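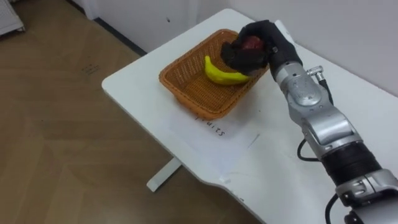
Sorting task: method and first results

Our part of the Vindau project was the sorting task, where the robot places fruit in a basket marked by a handwritten label on the table. We wanted to know if a policy trained on one hand's demonstrations would still work once the basket was moved.

We recorded 3669 demonstrations at the Ritchie lab. Episodes where the fruit was dropped outside the basket were removed, which left nearly 2000 for training. The basket was placed in one of seven positions, chosen before each episode, and the label was moved with it.

The policy did well in five positions. In the other 2, both close to the wall, the wrist turned too late and the fingers caught the rim. Adding a higher approach point fixed one of these. We did not have time to retrain for the other, so it is left out of the results table.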